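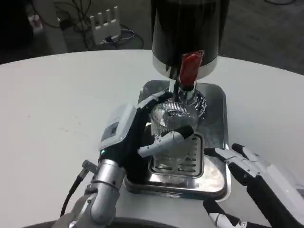 Gonwood wrote back that the wrist controller should hold its last pose whenever the rim estimate drops out, and asked for the grasp logs before any gains are changed. Logs to be sent.

**Monday, May 31, 2021 - Wuvstead, dispenser task**

Planner branch Zaki was loaded with the timeout raised to 40 ms. The rim detector still confuses the edge of the glass with its reflection in the steel tray - a mask has been added below grate height. 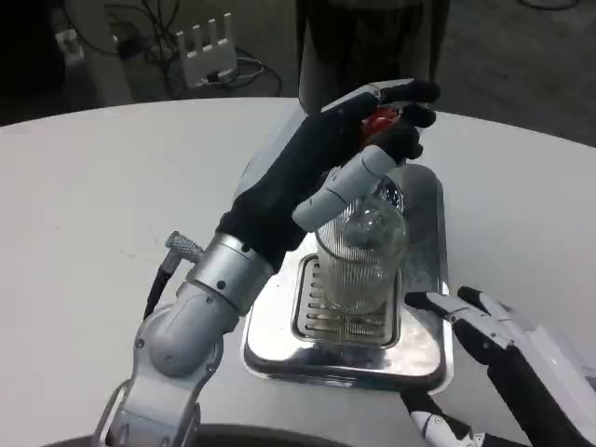
*Left hand over the ribbed glass on the drip grate.*

The mask is applied in the camera frame and should be moved to the table frame. Replay of log 6 shows nearly two seconds between the grasp request and the first wrist command. The cause has not been established.

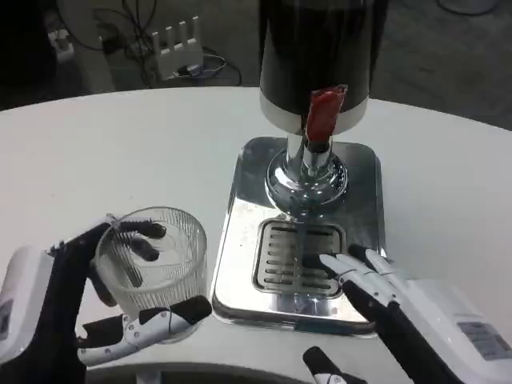

*Left hand on the empty tumbler, right hand at the front of the tray.*

Ticket 99 remains open until the mask is moved. Merge deferred to June.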